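Cendix Planner Suite: a long review after a spring of daily use

I put off writing about Cendix for a good while, mostly because I kept changing my mind about it. I installed it in March, complained about it to anyone who would stand still, and then slowly found myself opening it first thing every morning before I had even finished my coffee. So please take this as the opinion of somebody who has come around (mostly!) and who still has a few grumbles to get off his chest.

For those who haven't run into it, Cendix is a motion planning and scene checking package for robot arms and hands. You load your robot, load your scene, tell it where you would like the hand to end up, and it works out a path that doesn't run into anything. It also comes with a simulator, with a view from cameras you can attach wherever you like, and a tool for replaying saved runs. I had been using Aser for all of this before, and I'll be comparing the two quite a bit, so I apologize in advance to the good people who like Aser. I liked it too.

Let me start with the install, which took me most of an afternoon. The main package went on without any fuss, but the collision library wanted a newer compiler than the one I had, and the error message for that is a single unhelpful line about a missing symbol. There is a note about it in the manual, on a page I would never have thought to open. Once that was sorted out, everything built the first time, and I haven't had to touch it since.
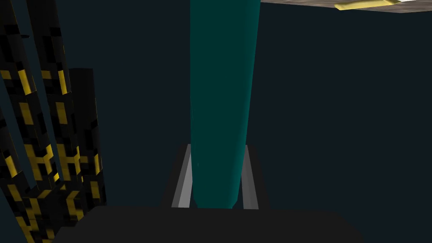

Collision margins are where Cendix won me over. In Aser you get one safety distance for the whole scene, and you spend your life making it smaller to get into tight spots and then bigger again so you don't clip the table on the way out. Cendix lets you set a margin for each pair of objects, and you can save those settings with the scene. With a teal cylinder sitting between two slanted gray slats, for instance, I want the fingers to be able to come in close to the cylinder while still keeping a respectful distance from the holder, and that is now two lines in a settings file. I can't tell you how many evenings I would have saved if I'd had this years ago. The margins also show up as a soft colored shell if you turn on the debug view, although I leave that off most of the time, as it gets crowded in a hurry.

The planner itself is quick enough for my purposes. I ran the same batch of 680 reach problems through both packages on my own desktop machine, nothing fancy, and the middle time came out at 106 milliseconds for Cendix. Aser took 691 on the same batch. I wouldn't read too much into that, as I have surely spent more time tuning the newer toy, but you do feel the difference when you're nudging a goal back and forth and waiting for the path to redraw. The paths are also smoother to my eye, with fewer of those odd little elbow flourishes that look as if the arm has remembered something it left in the other room.

Now for the grumbles. The camera tool is clumsy. You can mount a camera on a wrist or a fixed point without much trouble, but changing its angle means typing in numbers and reloading the scene, and there is no way to drag it into place with the mouse. I also wish the default lighting had a bit more life in it. Dark surfaces against a dark background are hard to read, and if you plan to feed those views into any kind of perception model, you'll want to set up your own lights before you do anything else.

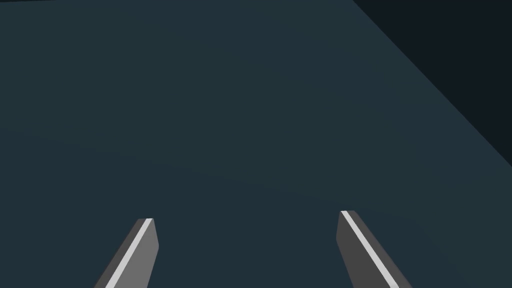

The replay tool has its own peculiar habits. It will happily scrub forward through a run, and it's lovely for that, but stepping backward recomputes everything from the start, so a long run gets slower and slower the further in you are. My longest recording is 1195 steps and going back one step near the end gives me plenty of time to look out the window. I've taken to saving short clips with Pinau, the free log cutter, and loading those on their own. It's an extra step, but a painless one once you have a little script for it.

Support has been kind and a touch slow. I wrote in twice through the Bayram forum, which is where most Cendix users seem to gather, and got a thoughtful answer each time after several days. The second answer included a patch for my hand model (the joint limits were being read in the wrong units, and I'd been blaming the planner for it for weeks), and I thought that was very decent of them.

Would I buy it again? Yes, I would, and I renewed on 3rd July for another year. If you work mostly in open space with a simple gripper, Aser will do you fine and you can keep your money. If your days are spent getting fingers in and out of narrow places, I think you'll be glad of Cendix, compiler trouble and all. Four stars from me, and I'd happily make it five if they let me drag that camera.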